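3.2 Bedding and clothing as a shared surface

The household interviews reported in Section 3.1 suggested that the bed is used for far more than sleep. In most of the homes we studied, it is also the largest flat surface available for sorting, folding, and setting aside clothes. This section examines that second use and considers its effect on how garments move between the wash and the closet.

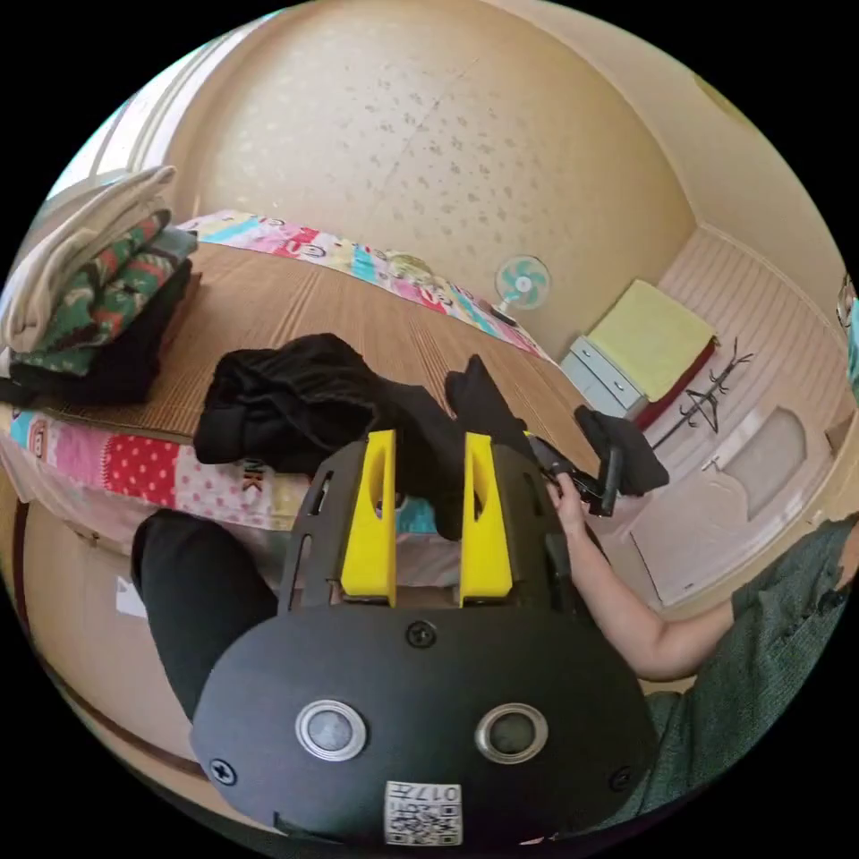
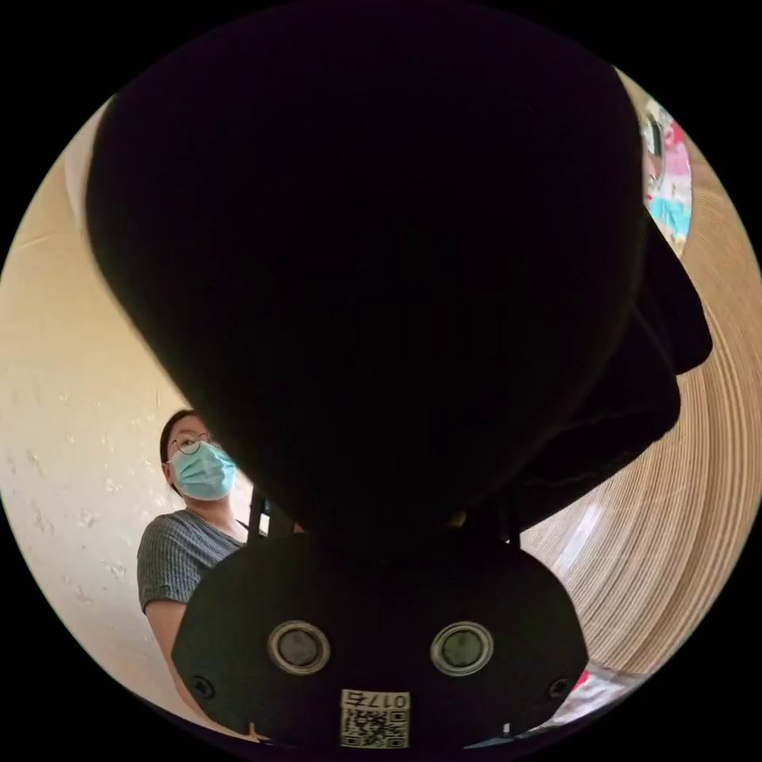
Figure 7. Two views. First view: a heap of black clothing on a woven bamboo mat, with a patchwork quilt along the edges of the bed. Second view: a person with dark hair pulled back, at left.

Participants were asked to handle their clothes as they normally would and were given no instructions on method or order. Sessions were held in the participants' own homes, and the material was coded by two of the authors working separately. A total of 124 sessions were retained for analysis. Sessions in which the participant stopped to attend to a child or a visitor were kept, as such breaks are part of ordinary housework and leaving them out would have produced an overly tidy account of it.

We use the term "holding pile" for any group of garments that has been put down without being folded, hung, or placed in a container. The term was proposed by Jabłońska during the pilot work in Dunbar and replaced the earlier label "unsorted load," which coders had applied unevenly. A holding pile may contain clean clothes waiting to be folded, worn clothes judged fit to wear again, or both. Coders were told not to infer the state of a garment from its appearance. Where the state mattered to the analysis, it was taken from the participant's own account, given at the end of the session.

Three findings are of interest. First, participants treated the middle of the bed and its edges differently. The middle received clothes that had not yet been dealt with, while folded items were more often set near the pillow or along the side closest to the closet. Several participants described the edge as "finished" space, although none had been asked to divide the bed in this way. Second, the type of bed covering affected the work. Those who used a summer mat reported that it gave a firmer base for folding than a quilt or blanket, and that small items such as socks were easier to find on it. Those who worked on a quilt tended to smooth it first, and some pushed it aside altogether. Third, dark clothing was sorted more slowly. Participants picked up dark garments, turned them over, and put them down again more often than light ones, and they commonly explained this as a difficulty in telling one item from another. Huenchumán and Leclerc, who conducted the follow-up interviews, noted that this complaint was strongest in homes where the bedroom was lit by a single ceiling fixture.

The findings bear on earlier accounts of household storage, which have tended to begin at the drawer or the hanging rail. Our material indicates that many decisions about a garment are made before it reaches either. A shirt may be moved to a holding pile, worn the next day, and returned to the pile without entering storage at all. Counting only what is stored will therefore understate the amount of handling that clothing receives.

Some limits should be stated. The sample was drawn from two districts, Dunbar and Wendelach, and the homes were mostly small apartments. Participants with a separate laundry room or a large table may make less use of the bed. The sessions in Wendelach were held in November, when heavier clothing was in use and summer mats had been put away in many of the homes, so comparisons between coverings rest mainly on the Dunbar sessions. We return to this point in Section 5, where the effect of season is considered together with that of household size.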